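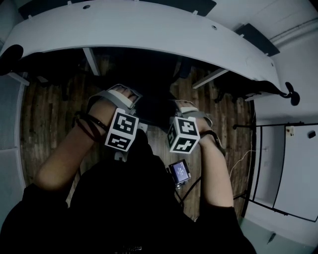 Luvodlow Shared Workshop
Minutes of the Automation Build Group
Held on Jun 11, 2026, in the upstairs room

Present: Wendy Staniforth (Chair), Callum Mowat, Jordan Treloar, Iona Forsyth (Minutes)
Apologies: Peter Urban

1. Minutes of the previous meeting

The minutes were approved with one correction. Under item 4, the supplier of the aluminum stock should read Cesitz. The Chair signed the corrected copy.

2. Matters arising

2.1 The second key to the tool cabinet has been cut and is held by Mr. Treloar.

2.2 The request to move the drill press nearer the door was declined by the workshop office. The group noted the decision.

3. Hand-held grippers

3.1 Mr. Mowat reported that the left and right grippers have both been assembled, each with its marker cube fitted. The gray shells are the third printed version. The earlier version pressed on the knuckles of members with larger hands, and the loop has been opened up accordingly.

3.2 Ms. Forsyth asked whether the bracket that holds the cube could be made thicker. Mr. Mowat replied that a thicker bracket would require longer screws, and that he would prefer to see how the present one holds up in use. The group agreed to keep the current bracket until the October review.

3.3 It was noted that the marker faces must be kept clean and must not be touched up with pen. Any face that is scratched or peeling is to be reprinted at full size and replaced. Spare sheets are in the flat drawer, left side.

3.4 Mr. Treloar asked that both grippers be stored in the same box after each session – they have twice been found on separate shelves. Agreed.

4. Recording sessions

4.1 The group has set itself a target of 600 recordings of simple household tasks before October. Mr. Treloar reported that 133 have been accepted to date. A further 40 were set aside, as one or both cubes could not be followed throughout.

4.2 Members discussed the cause. Mr. Treloar considered that turning the wrists inward too quickly accounted for the greater part of the losses. Mr. Mowat thought the lighting in the late afternoon was also a factor. It was agreed that both matters would be tested, with one member repeating the same task in the morning and again after 4 p.m.

4.3 The Chair asked that members wear plain clothing and roll their sleeves above the forearm when recording. Ms. Forsyth proposed that this be added to the printed sheet by the door. Agreed.

4.4 Cables on the floor were raised as a trip hazard. Members working on the floor are asked to run cables to one side and to check them before standing up. Mr. Mowat will price a low cable cover.

5. The Foda arm

5.1 Work on the arm itself, known to members as Foda, continues. The base plate has been drilled and the shoulder joint runs freely. The elbow joint still binds toward the end of its travel, and Mr. Mowat will take it apart and refit the bearing.

5.2 Mr. Urban had sent a written note on the control software, which was read by the Chair. He advises that the motion files can now be loaded without conversion, and that he intends to run the first playback at reduced speed with no load. The group thanked Mr. Urban for his work.

5.3 It was resolved that no powered test of the arm will take place with fewer than two members in the room, and that the stop button must be within reach of the second member.

6. Budget

6.1 The balance of the build fund stands at $1000. The quotation from Ouazzani for two replacement motors was considered. Ms. Forsyth felt that one motor would be sufficient for the present. Mr. Treloar disagreed, noting the long delivery time on the last order. After discussion the purchase of both was approved, three in favor and one against.

6.2 Filament will continue to be bought as needed and charged to the same fund.

7. Actions

Mr. Mowat: refit the elbow bearing; price a cable cover.
Mr. Treloar: arrange the morning and afternoon comparison; place the motor order.
Ms. Forsyth: revise the sheet by the door.
Mr. Urban: circulate the playback settings before the first test.

8. Any other business

Ms. Forsyth asked whether guests may try the grippers on open evenings. The Chair saw no objection, provided that a member is present and guest recordings are kept in a separate folder.

There being no further business, the meeting closed at 8:40 p.m. The date of the next meeting will be sent by email.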